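Simulation Section: Pictures from the Summer Term

The robotics club ran its simulation section again this term, with seven students and three shared workstations. The task was household manipulation. Each team wrote a controller for an arm with a two-finger gripper and ran it inside a rendered home. No hardware was used at any point.

Students worked in three teams, named Jandero, Funent and Woo after the folders their code lived in. Tamara Văduva supervised and kept the run log, which stood at 1,211 entries when the section closed in August. Most of those are short. A run was ended by hand as soon as a team saw something it wanted to fix, and the note in the log usually says only what was changed before the next one.

The pictures on this page were rendered inside the simulator. Click any of them for the larger version.

From the gripper, looking down

Students spent the first four sessions on the close view. From this near the jaws there is very little to go on except the floor, the fingers and whatever is at the edge. Team Woo wrote a short script that marks the open space between the fingers, and the other teams later used it too. The script is in the shared folder with a page of notes.
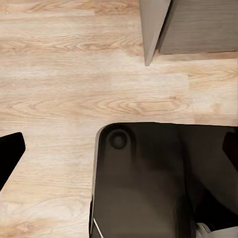 Open jaws over the wood-grain floor, with a gray block at upper right.

Pale surfaces

White and gray objects gave the teams the most to discuss. An edge that is easy for a person to follow can be hard to pick out in code when the surface behind it has nearly the same tone. Funent tried a brightness threshold first and then changed to comparing neighboring areas. Jandero kept the threshold and adjusted it for each run. Both methods are written up in the section report, with the settings used.

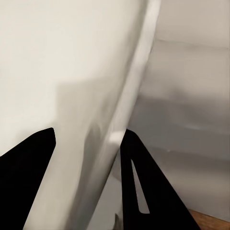
Both fingertips in front of a large white curved surface. The bright rim is the edge the students discussed.

The kitchen

The wider view was used for planning. Before a run, each team wrote down which objects on the counter mattered and which ones the arm had to stay clear of. The lists were read out on Sunday afternoons and kept with the code.

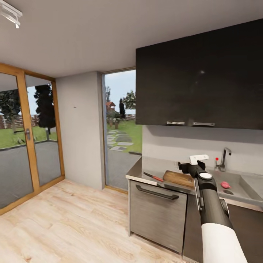 Simulation room, August

The gripper is over the right edge of the cutting board, in front of the sink. The knife with the red handle is to the left of the board, and there is a small pink object in the basin. All three teams put the faucet on their list of things to avoid. Jandero also listed the upper cabinet.

The section starts again in the fall with the same room and a new set of tasks. Students who want to join should have finished the introductory programming course or be taking it now. Sign up at the club desk, or write to Tamara Văduva through the contact page.

Back to all galleries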